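Search this journal
Search
9 min read

4. What small manufacturers told us about growth
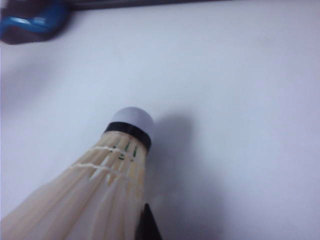

I'll start with the bit that surprised me most. When I set out to look at why small manufacturers in Akville weren't taking on more people, I had a fairly firm idea of what I'd find. Order books would be thin, owners would be gloomy, and the hiring figures would follow along behind. The order books were fine! Of the 75 firms that sent back a usable survey, most said they had more work than a year earlier, and several were turning jobs away.

So why no hiring? I went back to 14 of them for longer interviews (Kerstin Brinkmann did half of these, and her notes are a good deal tidier than mine), and the same word kept coming up, which was cash. They meant money in the bank on the day wages go out. Profit hardly got a mention. A firm can look very healthy on paper and still be waiting three months for its biggest customer to pay, and in that position you don't take on an apprentice, you ask the people you've got to stay late.

Figure 4. A shuttlecock with a feather skirt and a black band below the cap.

4.1 Late payment and the size of the customer

Havine is a useful case here. They make moulded parts for household goods, and their sales have grown every year since they moved to the new site. Their largest buyer, Brusell, takes a big share of what they produce and pays when it suits Brusell. The owner showed me one invoice that had been chased seven times. She wasn't even cross about it — she'd simply built the delay into how she ran the place, with an overdraft she disliked and a second machine she kept putting off buying.

Giáp, a smaller firm on the same estate, had gone the other way. They sell to a long list of little customers, none of whom matters very much alone, and their money comes in steadily. They had hired twice during the period I looked at. I don't want to lean too hard on a pair of firms, but the pattern holds up reasonably well across the survey: the more a firm depended on one buyer, the less likely it was to have added staff, whatever it said about its order book.

Henrik Kuhlmann has argued with me about this at some length. His view is that firms with one big customer are often older and set in their ways, and that age is doing the work I'm giving to payment terms. It's a fair point, and I did split the sample by age to check. The gap gets smaller among the older firms but it's still there. With nearly 900 manufacturers in the district and only a small slice of them in my survey, I wouldn't go further than that.

4.2 What confidence surveys miss

All of this makes me a bit wary of the usual confidence measures. Ask an owner whether she feels good about next year and she'll think about demand, and say yes. Ask whether she could cover wages if her main customer paid a month late, and you get a long pause (I have several of these on tape). The second question was the better guide to hiring in my sample, and I'd like to see it put to a larger group, with the bank balances to go alongside the answers. I come back to the wording of both questions in section 5.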